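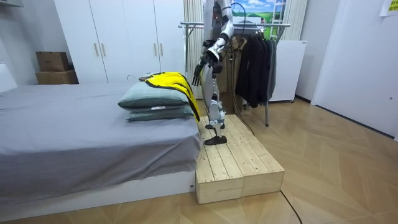
2022-08-05

I clean serviced flats for a living. The company is called Fröhlich, the building is Gornden House, and it is on the ring road side of Gusesby, behind the tyre place. There are 187 flats and 28 of us on the housekeeping rota. I have been there long enough to have worn out two pairs of the shoes they give you.

A few people have asked me about the robot after I mentioned it in my last post, so I am going to put down what I know. I am not technical. If you want to know what motors it has, you will need to look somewhere else.

The project is called Grerkorari. It started with us in June. One room has been set up like a bedroom, with a bed, pillows, a wardrobe and a clothes rail, and the robot is learning to deal with the things people leave lying about. It has two legs, two arms and black hands with fingers. There is a low wooden platform against the bed for it to stand on. I had expected a sort of trolley with a grabber on it, and I think most of us had.

I go in there two mornings a week now. The rest of the time I am on my normal floors.

My job in that room is mostly to make a mess and then watch it being tidied. I put a piece of clothing on the pillows, or half on and half off, and step back behind the line. The robot has a go. Then I write down on a sheet whether I would have accepted the result if a new starter had done it. That is the wording at the top of the sheet, and I like it, as it means they want my opinion and I don't have to guess at somebody else's. If I wouldn't have accepted it, I write why. Then I set it all up again.

It is slow. A piece of clothing that I would have off the bed before I had properly looked at it can take it minutes. Soft things are difficult for it. A mug is the same shape every time you go to pick it up, but a jacket is a different shape every time, and if it has a long bit hanging down then the long bit goes wherever it likes. I had never thought about that before this summer. You just pick up a jacket.

I have had to think about a lot of things like that. In the second week one of the engineers asked me how I know where to take hold of something, and I stood there with a cardigan in my hand and had no answer. I had to do it over and over, slowly, and say out loud what I was doing. I take hold near the collar if I can see it, and if I can't, I lift a bit and let it drop and look again. I look for anything small lying on top first, before I pull, or it ends up down the back of the bed. They wrote all this down. It is odd to watch someone take notes on how you pick up a cardigan. 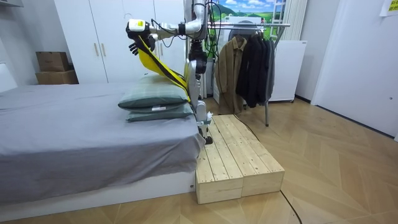
Will it take over the bedrooms at Gornden House?

The company has told us there is no plan for that at present, and that our hours stay as they are until the end of the project. After that there will be another meeting. At the speed it works now it could not do one flat in the time we are given for several, and it doesn't touch bathrooms.

I believe them about the present. I am less sure about later, and I think it would be silly to pretend otherwise. Companies don't pay for this kind of thing for fun. When we had the first meeting, somebody at the back asked whether we were training our own replacement, and the answer was long and had the word "support" in it many times. We got a printed booklet as well, 97 pages, and I doubt many people on the rota have read it. I read the part on pay and the part on safety.

What has changed so far is smaller than I thought it would be, and some of it is in places I didn't expect.

The pay is one thing. Those of us who go into the practice room get a bit more per hour for those mornings. It isn't much, but only 3 of us do it, and there has been some feeling about how we were picked. I was asked because I happened to be on that corridor. I don't think that is a good way to choose, and I have said so. From next month it will go by a list that anyone can put their name on.

The other thing is my back. On those two mornings I don't strip and make beds one after another, and I can tell by the evening. I have mentioned this to my manager. If a machine could take even part of the bending and lifting from the older women on the rota, with nobody losing hours over it, I would be glad of it. Those are two separate matters and they tend to get discussed as if they were one.

Then there is the talk. We used to spend our break going on about guests and buses. Now it is the robot quite often. Some of the younger ones are keen and want to know how you get a job on that side. One woman won't go past the door. I was somewhere in the middle and I still am. I have got used to it in the way you get used to a loud boiler. I know where it can reach and I don't stand there, and I watch out for the cable on the floor.

I have got slightly fussier in my own work too. After a morning of filling in the sheet I come back up to my floors and find myself looking at a folded throw and wondering if I would accept it from a new starter. Usually I would.

They have asked me whether I want to carry on into the autumn, and I said I would as long as the mornings stay at two. Any more and I would lose my own floors, and I like having them. I know which flats have the sticking windows, and the long-stay guests know me. None of that goes on the sheet. I did put it in the comments box once, when I had room left over, and the engineer asked me about it the week after, so someone does read them.

I will write again once we have had the next meeting. If anyone reading works somewhere that has done this already, in hotels or care homes or laundries, please leave a comment and tell me what they did about the hours.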